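Relatório de Projeto de Estudantes
Hábitos de separação de resíduos nas residências universitárias do bairro Damari
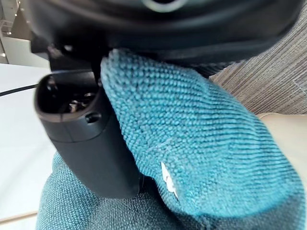
Segundo Raluca Buzatu, ouvida na fase de preparação do inquérito, os moradores separam o vidro e o papel sem dificuldade e hesitam quase sempre perante as embalagens compostas; no seu entender, qualquer estudo que trate os resíduos como uma categoria única chegará a conclusões pouco úteis. A observação foi acolhida pelo grupo e levou à revisão do questionário, que na versão inicial continha apenas uma pergunta geral sobre reciclagem.

1. Enquadramento

O presente relatório foi elaborado no âmbito da unidade curricular de Projeto em Ambiente e Sociedade, do segundo ano da licenciatura. O tema resultou de uma proposta dos próprios estudantes, motivada pela alteração do sistema de recolha nas residências do bairro, em que os contentores de piso foram substituídos por pontos comuns no rés-do-chão.

A literatura consultada associa a distância ao ponto de deposição a uma menor taxa de separação. Menos estudado é o efeito da partilha de cozinha, situação corrente nas residências universitárias, em que a responsabilidade pelo lixo não pertence a um agregado familiar e muda de mãos ao longo do semestre.

2. Objetivos

Pretendeu-se caracterizar os hábitos declarados pelos moradores, compará-los com o conteúdo efetivo dos contentores e identificar os materiais em que ocorrem mais erros. Ficou fora do âmbito do projeto a avaliação económica do serviço de recolha, para a qual o grupo não dispunha de dados.

3. Metodologia

O trabalho de campo decorreu em março, em três residências designadas neste relatório por Flatora, Drister e Crăciun. As duas primeiras são edifícios com cozinha por piso; a terceira é composta por apartamentos com cozinha própria.

Foram aplicados 40 questionários presenciais, preenchidos ao fim da tarde nas zonas comuns. O questionário incluía perguntas fechadas sobre frequência e local de deposição e uma pergunta aberta sobre dúvidas na separação. A participação foi voluntária e anónima.

Em paralelo, procedeu-se à triagem manual do conteúdo dos contentores de embalagens, em 6 sessões, com luvas e bancada forrada, no pátio de serviço de cada edifício. Cada peça foi registada como corretamente ou incorretamente depositada, de acordo com as regras afixadas pelo município. O registo final compreende 2.138 peças.

4. Resultados

A maioria dos inquiridos declarou separar sempre ou quase sempre. A triagem confirma esta declaração no caso das garrafas de plástico e das latas, que surgiram raramente fora do lugar. Os erros concentraram-se em três grupos: embalagens com restos de comida, copos de café de papel revestido e pequenos utensílios de plástico que não são embalagens, como cabides e escovas.

Na residência Crăciun encontraram-se menos restos de comida nos contentores de embalagens do que nas outras duas. O grupo atribui a diferença à existência de cozinha própria, embora a composição dos moradores também seja distinta - predominam ali os estudantes de mestrado - e não tenha sido possível isolar este fator.

Na pergunta aberta, as respostas mais frequentes referiram-se à necessidade de lavar as embalagens. Vários moradores afirmaram colocá-las no lixo indiferenciado por não saberem se o resíduo de gordura as inutiliza. Surgiram ainda queixas sobre a iluminação do ponto de recolha da residência Drister, que à noite dificulta a leitura das etiquetas.

5. Discussão

Os dados sugerem que a disposição para separar existe e que as falhas se devem sobretudo à informação disponível no momento da deposição. Os cartazes afixados nas três residências são idênticos, apresentam texto extenso e omitem precisamente os materiais que mais dúvidas suscitam. O copo de café não consta de nenhum deles.

Importa assinalar as limitações do estudo. A amostra foi recolhida por conveniência e exclui os moradores que raramente utilizam as zonas comuns. A triagem incidiu apenas sobre o contentor de embalagens, pelo que nada se pode afirmar sobre os materiais recicláveis perdidos no indiferenciado.

6. Recomendações

Propõe-se a substituição dos cartazes por uma versão mais curta, organizada por objeto e não por material, com indicação expressa para copos de café e embalagens engorduradas. Propõe-se igualmente a instalação de um contentor para resíduos orgânicos nas cozinhas de piso da Flatora e da Drister, bem como o reforço da iluminação no ponto de recolha desta última.

O questionário e a grelha de triagem encontram-se em anexo e podem ser utilizados por outros grupos, mediante indicação da origem. Os dados em bruto foram entregues à docente responsável pela unidade curricular.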